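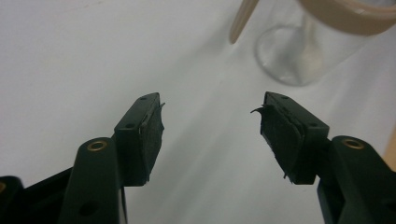

Ferhat Dağdelen told me I was going to kill it if I kept watering at noon, and he told me this over the fence, before hello, before his name, with a hose in his own hand running all over his own boots.

"Mornings," he said. "Early. Before you have coffee."

I had been living in Vukcombe for five weeks and I had one plant. It was a pumpkin. It came with the house, sort of. The woman who sold me the place had left an envelope in a kitchen drawer with a single flat seed inside, big as my thumb, and one word on the front in green pencil: Zimutine. I thought it was somebody's last name. I stuck it in a yogurt cup on the windowsill because I had nothing else to do that evening, and when it came up (it came up like a fist!) I put it outside in the sunniest spot and poured water on it whenever I remembered.

"It's a Zimutine," I told Ferhat, to see what he'd do.

He turned off his hose. He came around by the road and in at my gate, wet boots and all, and he crouched down and looked at that plant for so long that I went in and made him a sandwich.

"Who gave you this?"

"It was in a drawer."

"In a drawer," he said, and he took the sandwich without looking at it.

So that was the start of the best summer I have ever had, and I'm including the one when I was nine and we got the above-ground pool.

If you have never grown a giant pumpkin, I want you to know how fast it goes. It's slow, slow, slow, and then one day in July there's a thing like a green tennis ball with a flower stuck on the end, and by the end of the week it's a basketball, and then you start losing track of which ball it is. By August mine was putting on 20 pounds a day. A day! I would go to bed and there would be a toddler's worth of pumpkin out there in the morning that hadn't existed at supper. I put my ear on it once. Ferhat says you can't hear them grow, and I'm not going to argue with a man who has been doing it since before I could drive, but I heard something.

He taught me all of it. You bury the vines at the joints so they root again. You pick off every other fruit, which made me feel like a criminal. You lay down sand so the bottom doesn't rot, and you put up an old bedsheet on poles so the skin doesn't cook and go hard too early. Mine had sailboats on it. People slowed down in their cars.

And you measure. You measure with a tape, over the top one way and over the top the other way and then around the middle, and you add those up and look on a chart that Ferhat kept folded in his wallet behind his license. The chart was so worn that the creases had eaten some of the numbers.

"What's it say?" I'd ask.

"It says big," he'd say. "Hold the tape flat."

He had one of his own, of course. It was over by his shed under a proper shade cloth, and it was a beauty, deep orange and round like a drawing of a pumpkin. Mine was pale and slumped to one side. It looked like somebody had sat on the moon. I loved it so much. I named it Kevin.

"Don't name it," Ferhat said.

"Why not?"

"You'll see in October."

The Vukcombe weigh-off happens in the parking lot behind Kocsis Feed and Hardware. They bring out the big scale and the forklift, and the high school sells chili, and growers drive in from both sides of the Redent with pumpkins roped down in their truck beds like they're moving pianos. I had been hearing about it all summer. The lady at the post office asked me about Kevin before she asked for my box number. The bus driver knew. I had come to that town not knowing a soul, and I'd figured on a year, maybe two, before anybody waved. All it took was a bedsheet with sailboats on it!

In September it rained for nine days. I'm told this is the worst thing that can happen. They drink too much and they split, and when they split they're done, you can't enter them, you can't even save them for pie. I was out there in my bathrobe at five in the morning with an umbrella, holding it over the pumpkin and getting soaked myself, when I saw a flashlight bobbing along by the shed next door. He had an umbrella too. His was a golf umbrella, much better.

"Yours okay?" I yelled.

"Yours?"

"Okay!"

"Go to bed!" he yelled, and neither of us did.

His went on the last night. He said it sounded like a door shutting. I came over with my shoes untied and he was standing with one hand on it, and there was a crack down the side, a clean one, deep enough to put my fingers in up to the second knuckle. It smelled like cucumbers. I didn't know what to say. I said I was sorry. I said it about six times.

"It's a vegetable," he said. Then he said, "It's a fruit, technically," and he went in his house and shut the door, and I didn't see him for three days.

I watered mornings. I measured by myself, which is hard, the tape keeps sliding off the far side. I didn't have the chart, so I wrote the numbers on my arm and then on the back of the gas bill. On the fourth day I came out and he was already in my yard, on his knees, trimming back the vine around the stem with a pair of kitchen scissors.

"You're letting this pull," he said. "Look at the stem. You want it to tear?"

"No."

"Then hand me that board."

We cut Kevin off the vine on a cold bright morning. It had been 160 days since the yogurt cup. Ferhat let me do the cut, with a pruning saw, and then he and the bus driver and two of the bus driver's sons and a boy I'd never seen before in my life got the lifting straps around and hauled it up with a chain hoist on a tripod of fence posts, and I stood there with both hands over my mouth. It came up off the sand so gently. There was a toad living underneath! He looked furious. I moved him to the rhubarb.

You should have seen us going down the hill. Ferhat drove with his blinkers on the whole way. I rode in the back with my arms around it, and I know that's not legal, and I would do it again tomorrow.

There were more pumpkins in that lot than I could take in. There were orange ones and white ones and a green one like a sleeping hog. A little girl asked if she could touch mine and I said she could give it a good slap if she wanted, it liked that. She slapped it. It made the nicest sound, low, like a drum in another room.

When they called my name, the forklift picked up Kevin and carried him over, and everybody went quiet, and the numbers on the scale ran up and wobbled and ran up some more. I grabbed Ferhat's sleeve. He grabbed mine back.

998.

Oh, the groan! The whole lot groaned. Two pounds! Two pounds short of four figures, and the man from Kocsis tapped the side of the scale with his pen, to be nice, and it blinked and said the same thing again. Somebody shouted to put the toad back on.

I was laughing so hard I had to bend over. I've never been so happy with a number. We came in fourth. The green hog won, and it deserved to, it was magnificent, and I went and shook the grower's hand and asked her what she fed it, and she told me, too, she told me everything, she drew me a diagram on a chili napkin.

Ferhat wasn't laughing. He was walking around and around my pumpkin with his hands behind his back.

"It was the sandwich," he said finally.

"What sandwich?"

"The day I came over. You were watering at noon. You had been watering at noon for weeks. If I come over one week sooner, instead of standing there thinking about it, wondering is she friendly, is she not friendly..." He held up two fingers. "That's your two pounds."

I told him he could have some chili.

We opened Kevin up on the tailgate that night, in my driveway, under the porch light. I did see what he meant about the name. I had to go stand by the rhubarb for the first cut. But then it was open and we were both in it up to the elbows, pulling out seeds, hundreds of them, flat and white and slick, big as my thumb, and laying them on window screens to dry. Ferhat sorted. He was very strict. Some he tossed over his shoulder without a word.

In January he knocked on my back door in the snow with a stack of little envelopes and a green pencil.

"You write," he said. "My handwriting's no good. One for the post office, one for the bus driver. One for the lady with the hog."

"And one for the drawer," I said.

"Yes, yes, one for the drawer." He sat down and started pulling off his boots. "Is there a sandwich?"

Posted in: Short Fiction, Garden Stories, Readers' Favorites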